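# Chapter 2. Trade Restrictions as an Instrument of Policy

Governments restrict trade with one another for many reasons, and the legal form of a restriction often says little about its purpose. A ban on imported fruit may be issued under plant health rules while a dispute over a border, a pipeline or an arrested citizen is still open. This chapter deals with measures that fall short of formal sanctions but are understood by both sides as political pressure.

Three terms are used throughout. The *sender* is the state that imposes the measure. The *target* is the state whose conduct it is meant to change. *Diversion* is the movement of restricted goods through third countries, usually under new certificates of origin.

Borkowska argues that informal restrictions are easier to withdraw than formal ones, as no vote or decree is needed to end them. Usov takes the opposite view: a measure that was never declared cannot be traded away in talks. Both positions are tested in Section 2.3 against a set of 28 disputes, most of them over farm goods.

Farm goods are common targets. They spoil, they are inspected at the border in any case, and their growers tend to be grouped in a few voting districts – a fact that senders take into account. A delay at customs can do as much damage as a ban. Smaller shippers, with some 1000 crates per season, rarely have a second buyer ready. 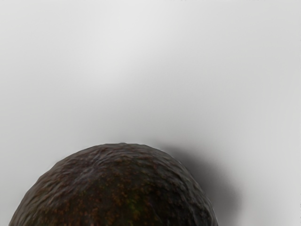

**Figure 2.1.** Avocado with dark, pebbly skin (computer rendering).

Section 2.1 sets out the legal grounds on which imports may be refused. Section 2.2 covers retaliation by the target and the problem of measuring diversion from customs records.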